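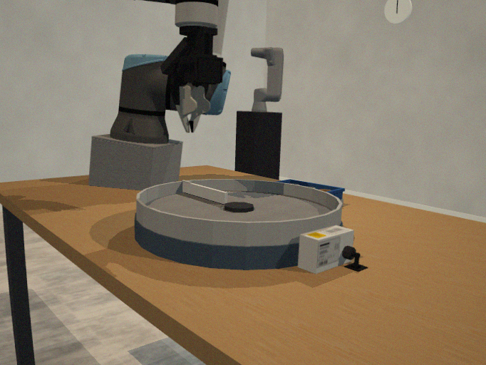

Table layout in the simulator. Large arm over the turntable, small arm at the back, blue tray behind.

Zikitz: build gallery

Posted Tue 12 January
Filed under: Table, Simulation, Arms

Zikitz is a two-arm parts table going together in a shared workshop on Salazar Street. The job is sorting small hardware: screws, nuts, washers and the odd spring that ends up in the sweepings. Parts will go onto a turntable, an arm will pick them off, and they will go to a bin.

This page covers the layout work. The model was drawn in Udevix, the simulator we use for everything with a joint in it. The notes below go through the parts of the build in the order they got worked on, with what is settled and what is still open.

The room

The workshop is in the back half of a brick building from 1944. The walls are out of square and the floor drops toward the yard door, so the measured corner and the modeled corner don't agree. In Udevix the two walls meet cleanly and are plain all the way up. We left them that way. The arms never get close enough to a wall for it to matter, and the time was better spent on the table.

The wall clock is in the model too. It has no job there.

The table

Wood top, square legs. The first plan was a steel bench, but drilling a new hole in steel every time something moved by an inch got old before the bench was even bought. In wood you fill the hole and drill another one.

The top in the workshop has been sanded and oiled twice. It is heavy enough to stay put when someone leans on it. We still want a cross brace on the back legs before anything fast is bolted down near it. The brace is cut and sitting on the rack.

In the model the table is fixed to the floor and can't flex. Remember that when reading any of the numbers from the simulator.

The turntable

Low and wide, with a sunken disc, a raised rim and a hub in the center. The rim is drawn with flat facets. A smooth curve would look better, but the contact solver slows down on curved walls and the facets are close enough for checking reach.

The divider bar comes in from the rim toward the hub. There have been 3 versions of it so far:

Version one went across the full width of the disc. It split the parts evenly and made half of the disc hard to get at with the gripper.

Version two was short and curved. Washers went under it, every time.

Version three is the straight thin bar in the current model. It stops short of the hub.

The disc for the real one is being cut from sheet at the far end of the shop. The bearing came out of an old display stand. It has a little play, and we will either shim it or live with it. Speed is going to be low. At anything quick the round parts roll to the rim and stay there, where the fingers have the hardest time getting hold of them.

The large arm

This is the Stulteo arm, the bigger of the two. It stands on a gray block pedestal at the back left. Light blue covers on the shoulder and on the link behind the wrist, gray for most of the rest.

The pedestal took more thought than the arm did. On a low mount the elbow comes down over the table when the wrist reaches for the far side. On a high mount the arm runs out of reach at the near edge. The present height is the compromise, and it clears everything on the table in all the poses we have tried.

The real pedestal will be a poured block with threaded inserts. A form has been built for it. Pouring is waiting on warmer weather in the yard, probably April.

The gripper

Black body, two metal fingers that narrow to the tips. The fingers are the third party part of the build that we have changed the most. The tips need to be narrow enough to get between two bolts lying side by side and still broad enough to hold a washer by its edge. Those two don't go together well.

Things we want to try on the real fingers:

Heat shrink over the tips for grip.
A small notch on the inside of one finger for round stock.
Filing the tips down a little at a time and testing between passes.

Finger force in Udevix is a single number, set low. The real gripper has a spring in it and won't behave like that.

The small arm

It stands farther back on a tall dark pedestal, off the table, and in this layout it is folded. The plan is for it to take care of the bins so the large arm doesn't have to swing all the way around with each part. Whether the two can work at the same time is an open question. For now only one moves while the other waits, and the wait is done with a plain flag in the control script.

The small arm is secondhand. One joint had a stiff spot when it came in, and new grease took care of most of that. The cable out of the base needs strain relief before it goes on a pedestal. It has been pulled out once already by somebody's foot.

The blue tray

Set behind the turntable on the right. Its position has changed more often than any other item on the table. Close to the rim, the arm has a short trip but the wrist gets crowded. Farther back, there is room but the trip is longer. It has been at the current spot for a while and will probably stay.

If you are copying this layout, put the tray down last.

The box and the black stand

The small white-gray box with the labels goes up against the front right of the turntable, and the black unit on its post goes next to it with the head turned left. Both are in the model at the size we mean to use, mainly so that the arm has to plan around them. A layout with nothing in the front corner gave us paths that went straight through where they sit.

The base plate under the post is thin and will want a screw or a strip of tape to keep it in place on the bench.

Numbers from the simulator

The last long session was 1138 runs with random starting poses for the large arm. Each run moved the fingers to a point over the disc, down, up again, and across to the tray. Results were used for reach and collisions only. Grasping was left out, since the contact settings are not good enough yet to be worth quoting.

Most of the failed runs came from the same place: points right up against the near side of the rim, where the gripper body touches before the tips get down to the disc. Two ways to fix it are on the list. One is longer fingers. The other is a thin ring inside the rim that keeps parts away from the edge, some 50 mm in. The ring is cheaper and will be tried first.

The second group of failures was in the far part of the disc behind the divider, when the wrist came in at a bad angle. Turning the wrist before going down took care of those.

What is done

Table top and legs.
Turntable rim, cut and painted.
Form for the large pedestal.
Small arm cleaned and regreased.
Layout in Udevix, current version.

What is left

Cross brace on the table.
Disc and hub.
Pedestals for both arms.
Inner ring.
Wiring, all of it.
An emergency stop that can be reached from both sides of the table. Nothing gets powered up on the bench until this is in.

Notes for anyone using the files

The Udevix scene opens with the large arm above the turntable and the disc empty. Load a parts set separately from the parts folder. Start with the small set. The full one is slow to settle and will push a few pieces over the rim as it drops in.

Units are millimeters throughout. The small pedestal was drawn in inches at first and converted, so its dimensions look odd. They are correct.

If the arm jumps on the first step, the saved pose and the home pose don't match. Reset the pose and save again.

The wood texture on the table and the mottled floor are separate files. Without them the scene loads in flat gray and runs the same.

More in this gallery: Bench and tools | Old divider parts | Pedestal form
Back to Zikitz main page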